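Pendholm's mending evening is staying put, and I for one am chuffed

6/23/23

I popped into Pendholm library at lunchtime to find out what's happening with the Friday mending evenings, and the news is good! They've got the back room until March, same time as ever, and it's still 2 pounds on the door (tea included, biscuits if you're early).

There'd been talk of moving the whole lot over to Rulthorpe, where the hall is bigger but the last bus leaves before anyone has threaded a needle. A petition went round the shops and 146 people signed it, me among them.
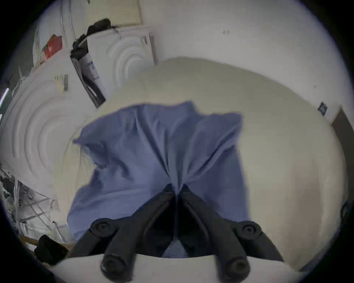
Fernanda Abreu told me she would have stopped coming if it had moved, as she doesn't drive and wasn't going to lug a bag of curtains across the valley in winter.

The room takes 30, so do put your name down at the desk if you want a seat near the window. Caradog Prothero is doing zips next week, and I've got an anorak that's been waiting since Easter. Doors open at half six, and bring your own scissors if you can.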